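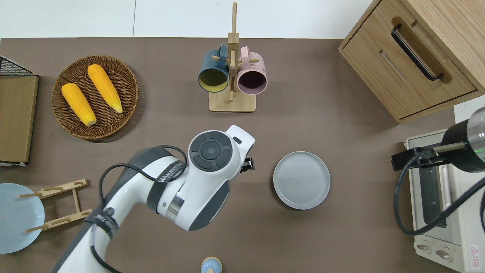 1 min read

Come drive our arms! Operators wanted for the Dorkari gripper trials

Dorkari is looking for patient, curious people to help us compare two sets of gripper fingers, the Cirkar and the Jukumex, on ordinary kitchen jobs like moving plates in and out of a dish rack. You'll guide a pair of arms at a tabletop laid out with mugs on a tree, a toaster oven, a basket of corn and so on, and then tell us — as frankly as you like — how each set felt to use. We have 1,483 runs logged already and would dearly love some fresh hands. 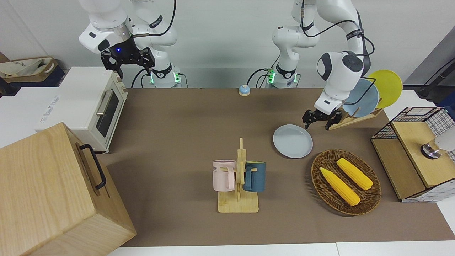 Bezawit Tilahun: I signed up in November expecting the mugs to be hard, and it was the plates that got me. Ask for extra practice time on the rack, they're very generous with it.

We are indeed, and the first session is all practice. Each one after that runs 48 minutes, with tea and a good long break if you want it.
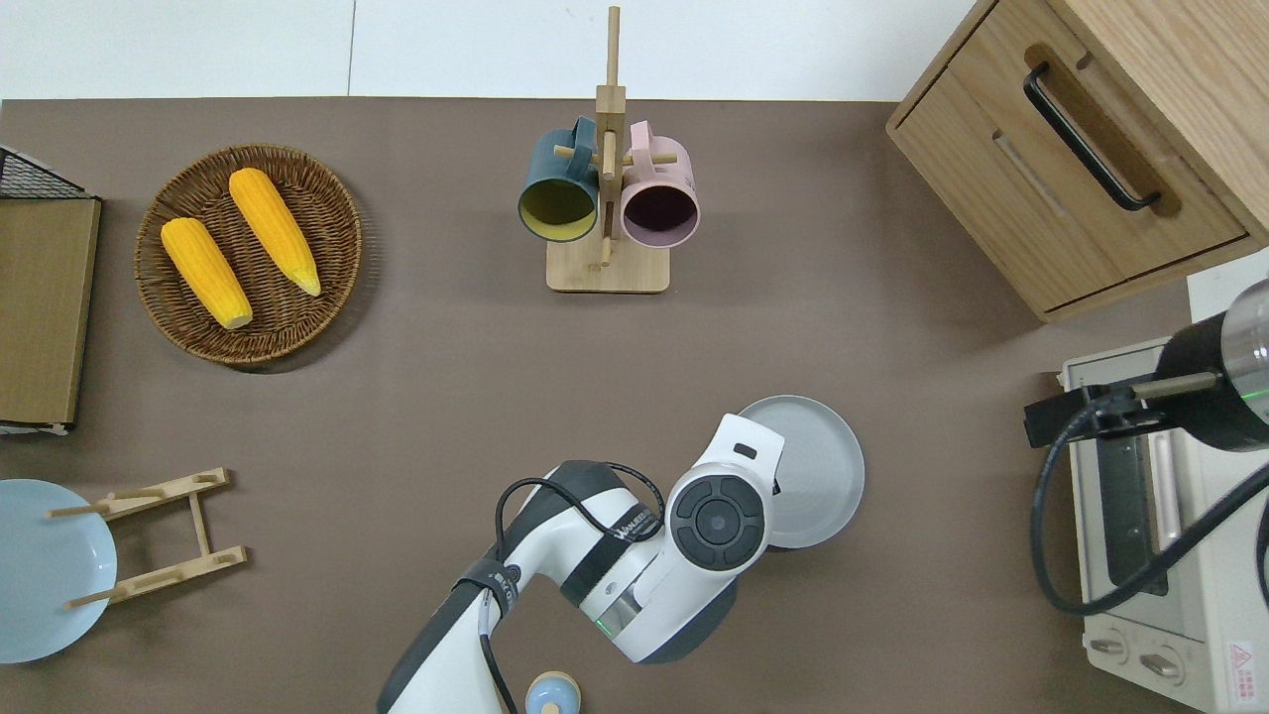
What we're asking for

You should be 18 or over and able to come to our Negussie Street workshop twice. No robotics background needed, and left-handed people are especially welcome (we have far too few of you so far!). There are 32 places.
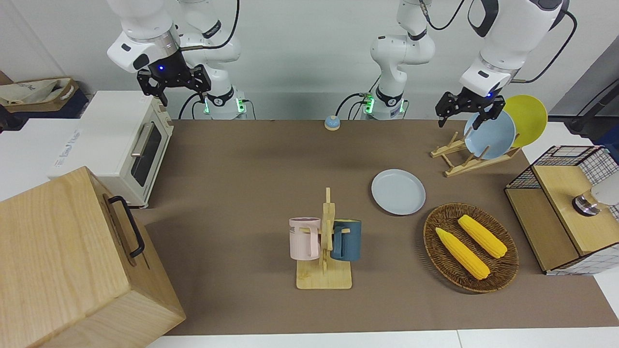

You'll be paid for both visits, travel included, even if you decide after the first that it isn't for you. Write to the Dorkari trials desk by 11 December 2024 with a line or two about yourself and the hours that suit you.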